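Search this site Enter keywords Go

A Morning at the Zetunow Open Day: Bread and Baskets
By Jarmila Kollár, February
3 min read

I went to the open day at Zetunow mostly for the baking part, and I must say it was worth the early train.
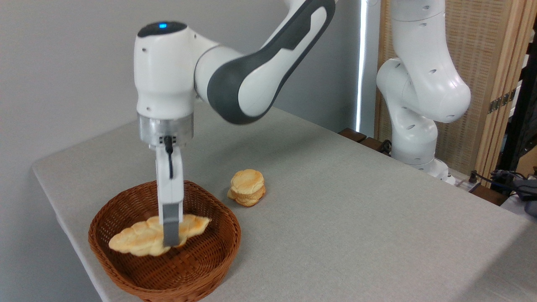 The doors opened at 10 and there was already a line on the stairs. Entrance was free, but you had to register, and my number was 325, so I received a paper badge and a small map which I could not read very well. Vernon Kowalchuk led our group. He speaks quickly, but he stops when you raise your hand.

I liked most the table with the bread. In my family we make a braided loaf for holidays, and it must be lifted carefully, because the braid opens easily in the middle when the dough was too soft. The loaf at Zetunow was paler than ours, with the color only on the high parts of the twists. It had a round wicker basket, reddish brown and quite shallow. I would choose the same kind at home – a deep basket hides the loaf and makes it difficult to cut a piece at the table. Next to it were flat round rolls in a small stack, with cracked tops. My grandmother would put such rolls under a cloth.

Nasrin Rezaei, who was in my group, asked how long the bakery upstairs lets the braided dough rest. The answer was 48 minutes for the second time, in a warm room. I wrote it down and I will try it, although my kitchen is cold until April.

After this we went to the second floor, where the firm Adside showed flour bags and a small mill. It was loud and I did not stay long. The coffee was in the hallway and it was good, but there were too few chairs. I shared a window sill with Žofie Kopecký and we talked about poppy seeds until the next group came.

If you go next year, take the first tour. At noon the stairs were so full that I needed a long time only to find my coat.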